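Duddale Repair Cafe: progress report to the Dritcombe Fund
21/10/2021

We said we would cut household waste in Duddale. I am not convinced we have shown that yet. Since the grant began we have logged 310 items brought in, and 53 of those went home unmended. The rest are marked "fixed", but the form has no box for whether they stayed fixed, so please read that figure with care.

Ka-ming Choi has asked for a follow-up phone call to each visitor. I doubt many will pick up. Lai-ching Su rang 47 people in the first batch and her notes are with this report.

Spending is under budget, mainly on parts. The Fokton session has run only twice and I would not call it established. Pak-hei Lu wants to keep it going until spring. My own view is that we should close it unless October's numbers improve.

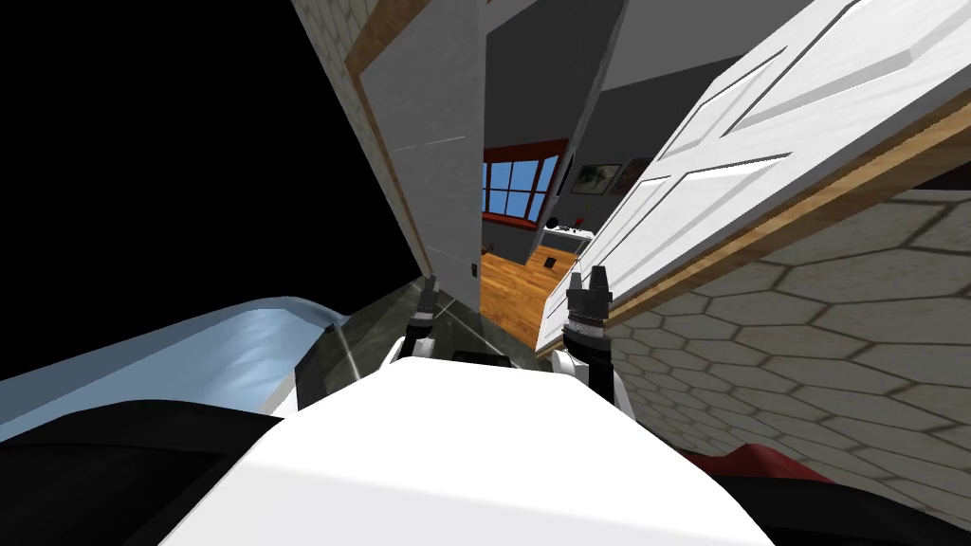

Does the underspend need to be returned this year?
We have asked to carry it forward to the spring sessions, and are waiting for your written agreement.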